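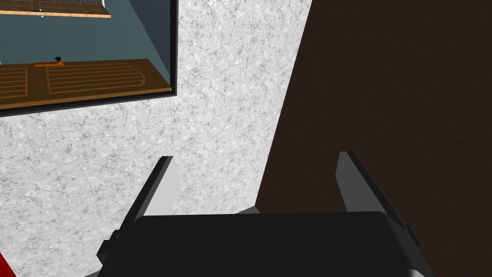 Filo wrote:
Progress on the household sim set. We have 1160 episodes recorded and 342 thrown out, mostly for dropped frames. Room textures and colours get shuffled every reset, so a policy can't lean on the floor or the walls. My question is whether to keep the wrist views at full rate or thin them to match the head view.
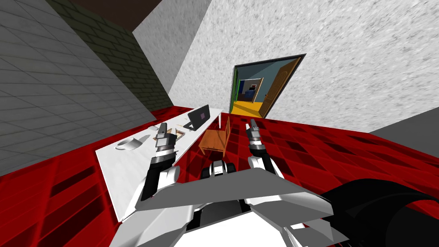

Lilix would keep everything at full rate. Storage is cheap and you can always thin it later.

Bakhtiari wrote:
Disagree. Our loader choked on exactly that. Match the rates when you record and save yourself a rewrite. I'd also worry more about the textures. Marble walls aren't in anybody's flat, and you're spending model capacity on them.

Filo wrote:
Fair point on the loader. On textures I'm not convinced – our plain grey set did worse on every new room we tried. The wrist views are where I see it most, as the background takes up so much of them once the gripper is open.
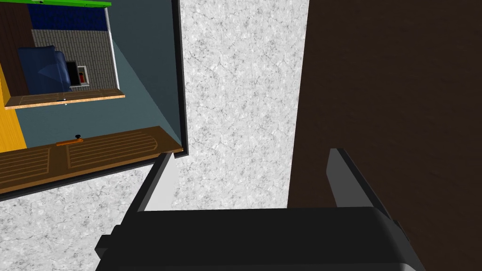
I'll record the next batch at matched rates and leave the textures alone. Target is 2435 by the end of July, split over 4 operators.

Dekitz wrote:
Do you label the failed grasps or bin them?

Filo wrote:
Label them. Renata Bielecka is going through Saturday's lot now.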